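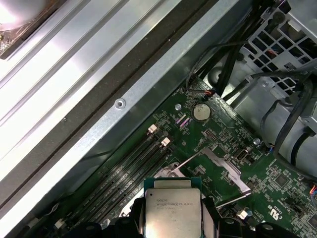
小办公室退租，东西怎么清？月底交房，急

Violeta Domínguez 发表于 2022年7月11日
分类：租房与搬迁 > 商用

我们在 Zirncombe 租了一层办公室，做翻译的，人少。六月份定下来不续租了，大家以后在家干活。合同写的是“恢复至交付时状态”，就这一句，没附清单，没照片。房东是 Choi 物业，打过两回电话，一回说墙要刷白，一回说不用刷但地毯得洗。到底听谁的。

现在屋里有：36把折叠椅（以前办过讲座，别问了），一张拆不开的会议桌，铁皮柜，一堆旧合同和客户原稿，旧台式机，打印机，还有前一家租客留下的隔断。隔断算谁的？

押金压了4个月的，不是小数目。想问有经验的：先清什么后清什么，哪些能卖，哪些要花钱请人拉走，还有纸质文件能不能直接扔。谢谢，打字急，有错别字见谅。

Pak-hei Chow 回复
去年刚退过一间，比你那个大点。说几点，想到哪写到哪。

一、先把“交付时状态”落到纸上。别在打电话了，发邮件，让物业回邮件。墙刷不刷，地毯洗不洗，隔断拆不拆，一条一条列出来让他们逐条答。回了就算数。口头说的一律当没说过。隔断如果是前租客留的，翻翻你当初签的交接单，上面有就不归你拆。没有交接单就比较麻烦，问问隔壁楼层还在的老租户，有没有人记得，愿意写个邮件也行。

二、约预验收。很多人不知道可以约。正式交房前两个星期让物业的人来走一遍，他指哪你记哪，走完当场签字。我那次人家指了窗台上的胶印和一个坏插座，自己买材料弄好了，花不了几个钱。要是等交房那天才发现，他们从押金里扣，报价能吓死你。

三、纸。客户原稿和合同不能直接扔，尤其你们做翻译的，签过保密的吧？找能上门粉碎并且给销毁证明的，按箱收费。我们是自己先分了两堆，一堆要留年限的（账、税、劳动合同），一堆可以毁的。分的时候最花时间，比搬家具累多了，建议现在就开始，每天下班前分一箱。

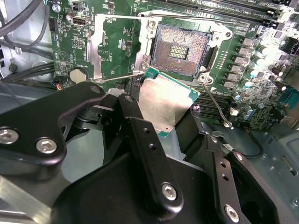
四、家具和设备能卖的趁早挂。越临近月底越不值钱，买家都知道你急。椅子按批出，不要一把一把卖，会烦死，教会、社区中心、培训班都收。会议桌拆不开的基本送人都难，先量电梯门。旧台式机如果有懂行的同事，可以开箱看一眼再定价，像图里这样灰色金属机箱、绿色主板、CPU插座都露出来的，买家问配置你至少能拍给他看，比写一句“旧电脑，能用”强。里面的硬盘另说，有客户稿子，硬盘拆下来自己留着，机器不带硬盘卖，标题里写清楚就行。打印机也别忘了，有的里面存着扫描记录，卖之前恢复出厂。

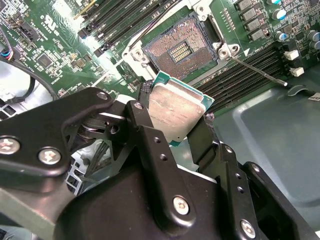 五、水电网。网络合同经常比租约长，提前解约有违约金，但有的可以转到个人地址，你们反正都回家办公，问一声。电表水表交房当天拍照，带上物业的人一起拍。信件转寄也办一下，办满一年，我当时只办了三个月，税务的信寄到旧地址去了，折腾好久。

六、保险别提前停。钥匙交出去、对方签收了，再停。

七、押金。合同里找退还期限，找不到就在邮件里问。扣款要他们给明细和发票，“清洁费100”这种只有一行字的我没认，回邮件要票据，后来就没下文了，钱退了。

路过的搬家佬 回复
别折腾了，找个清运公司一车拉走完事，你算算你自己时间值多少钱。

Violeta Domínguez 回复 路过的搬家佬
问过 Zullov 清运，报价按车，铁皮柜另算，粉碎文件他们不做。而且不给销毁证明。所以不行，至少纸这块不行。

南拐角二楼 回复
补充楼上 Pak-hei 的，大部分同意，就两点不一样。

墙这个事。不要自己刷！我们自己刷过，白和白不一样，物业说色差，又让重刷一遍。问清楚色号，或者直接让物业指定的师傅来，贵一点，省得扯皮。地毯倒是可以自己找人洗，留好收据，收据上要写地址和日期。墙上的挂钩拔掉以后洞要补，补完打磨，别糊一坨。
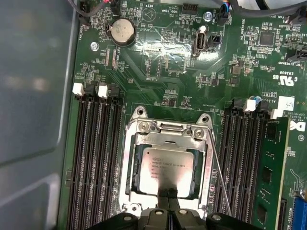
第二是卖东西的顺序。我会先问员工要不要，再问同楼的，最后才挂网上。同楼的最好，推过去就行，不用车，我们的茶水柜和白板就是这么没的。员工要的话也别白给，象征性收一点，开个收据，账上好处理，固定资产是要销账的，这个问下会计，别东西没了账上还挂着。电脑先别按“普通办公机”一个价打包，打开看看，要是像图上这样 Dell 的主板、插座里是一颗 Intel Xeon，就把型号写进标题，搜型号的人和搜“旧电脑”的人不是一拨。价我不敢说，自己去翻成交记录。显示器单卖，线找个箱子全扔一起，附送。

另外 Usstead 那边的回收站收铁皮柜，自己送过去不要钱，但是要预约，而且抽屉里不能有东西，我有次漏了一个抽屉被退回来。钥匙丢了的柜子他们也收，上锁打不开的不收。

Violeta Domínguez 回复
谢谢两位，有用。邮件已经发给 Choi 了，逐条列的，连隔断也问了。交接单找到了，压在打印机底下，上面写着“含轻质隔断”，应该就是不用我们拆的意思吧？椅子有个合唱团要一部分，剩下的还在问。

Pak-hei Chow 回复
是，写了“含”就是交给你的时候已经在了。扫描一份附在邮件里发过去，原件别给他们。预验收约了没？先约这个。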